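Sirkport Housing Program – Room Clearance and Waste Sorting
Progress report to the Baloyi Fund, August

Work under the second payment covered 14 rooms at the Trimholm site. Each was fitted with one small open basket for light dry waste: paper, tissue, wrappers and empty packaging. Larger items go straight to the hall bins. Shelving is cleared after the floor, top shelf first, and books are left in place unless the resident asks otherwise.

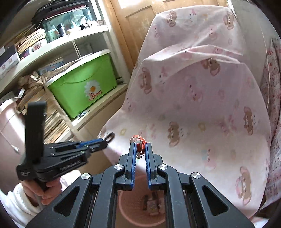
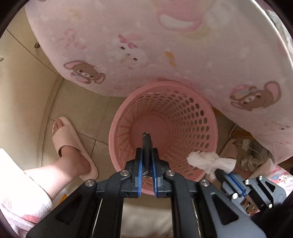
Round pink basket, light dry waste.

Report no. 6, page 14

Baskets are emptied when two-thirds full. The perforated wall gave no trouble with paper or tissue, but fine dust passes through it, and sweepings are now bagged separately. Liners were tried in six rooms and dropped – they slipped below the rim.

Spending on baskets and bags stands at $200 against a budget line of $600. The Gomis building is still to be done. Its shelves are deeper and hold more loose paper, so we have allowed about twice the time per room. We ask that the unspent amount be carried into the next period.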